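Ticket 39: Feature story shows its opening paragraph twice
Opened Monday, September 7, 2026
Product: Stedunus page editor
Site: Indau community paper
Status: Solved, left open for comments

Hello, and thank you for your patience with us over the holiday weekend! I'm on the support desk for Stedunus, and I'm writing this up at more length than I normally would, as I have a feeling other small papers are going to run into the same thing.

The paper in Indau wrote in to say that their weekend profile, a lovely long piece about a retired bus driver who mends bicycles in his front yard, was showing its first paragraph two times in a row on the public page. In the editor it appeared only once. Readers had started writing in about it, very kindly for the most part, but the editor was understandably embarrassed.

My first thought was a plain copy and paste slip, so I opened the story and looked for a stray block at the top. There wasn't one. I then cleared the page cache and loaded the story again in a private window, and the paragraph was still doubled. I tried a second browser, just to be thorough, and got the same result.

Next I looked at the template. The paper uses the Wedance theme, which has a setting called "Show summary above story." When the summary box is left blank, the theme fills it with the first paragraph of the story. That's fine on the front page, where you want a little taste of the piece, but on the story page it puts the same words right on top of themselves.
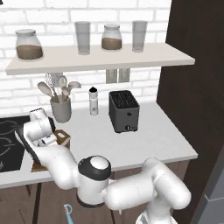 What puzzled me was that the setting was switched off for the whole site, and I spent a good while going back and forth over that. Then I checked the section settings, and there it was, switched on for Profiles only. A section setting wins over the site setting, and the theme doesn't give you any warning about it. The change log puts it back in January, when the Profiles section was first set up. The older profiles all had summaries typed in by hand, so the problem never showed.

To fix it, go to Sections, then Profiles, then Layout, and switch off "Show summary above story." Save, then clear the cache for that section. I did this for the Indau site and the story now loads with a single opening paragraph, on a phone as well as on a desktop.

One more thing while I was in there. The Tiwari newsletter add-on keeps its own copy of each story, so the doubled paragraph would have gone out in the next email too. I pressed Refresh Stories in the add-on and the preview is clean. If you write your own summaries, please keep them under 100 characters, or the newsletter will chop them off in the middle of a word.

Reply from the paper: Thank you so much, it looks right on our end too. Could the summary still appear on the front page? We rather liked it there.

Reply from support: Yes, it can! The front page has its own switch, under Home, then Story List, and I've left yours on.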